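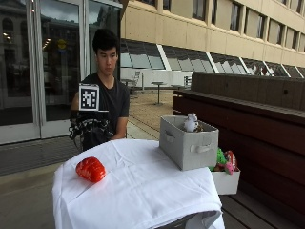 Section 4: Sorting the toys into their bins

By now your Flasmont tidy-up set is unpacked and the fabric bins have had a chance to lose their creases. This is the fun part! One good sort at the start makes every clear-up afterwards so much quicker, and children as young as three can join in with most of it.

Before you start

Find a small table that an adult can sit behind comfortably, and cover it with a plain cloth. White is lovely for this – small pieces show up against it straight away, and play food in red, green or yellow practically jumps out at you. Let the cloth hang over the front, but keep it clear of the floor so that nobody treads on it.

CAUTION: Do not let young children pull on the cloth. A full bin can slide off with it.

4.1 Setting up the bins

1. Open out the fabric bin (part 266) and press the base panel down flat, right into all four corners.
2. Pull each wall upright. The sides are soft and will sag a little, especially when the bin is half empty. They come up again as you fill it.
3. Stand the bin on one half of the table and leave the other half free for sorting.
4. Place an open box beside it for the overflow. Any sturdy box without a lid will do, or use the Balcombe box (part 763) if you bought the larger set.

Note: Turn the bin so that you can get at a cut-out handle from where you are sitting. It saves a surprising amount of reaching over!

4.2 Sorting

1. Tip a small heap of toys on to the free half of the table. Two or three handfuls is plenty, and things do roll.
2. Take out the play food first. Peppers, tomatoes, slices of bread and so on go to the front of the cloth, where you can wipe them before putting them away.
3. Put plush toys in the fabric bin, largest at the bottom. Small ones can sit on top with their heads peeping over the rim (children adore this, and it makes a favourite easy to find at bedtime).
4. When the fabric bin is full, start on the box. Bright plush toys are a good choice here as they are easily spotted from across the room.
5. Check the cloth for stray bits before you tip out the next heap.

CAUTION: Set aside anything with a loose eye, a split seam or a cracked edge. Do not return it to the bin until it has been mended.

4.3 Wiping hard toys

Use a soft cloth wrung out in warm soapy water, then dry each piece with a towel. Shiny plastic vegetables come up beautifully. Pay attention to the dips around the stalk, where crumbs and modelling dough like to settle.

Note: The fabric bins are not machine washable. Sponge them and leave them to dry with the walls pulled up.

4.4 Moving full bins

1. Slide the bin towards you until it is close to the edge of the table.
2. Take hold of a handle with one hand and support the base with the other.
3. Carry one bin at a time and set it down on a low shelf or on the floor.

If you have the Metetti shelf, the bins go in long side first. See Section 5 for fitting the shelf stops.

Guide revised 5 July 2022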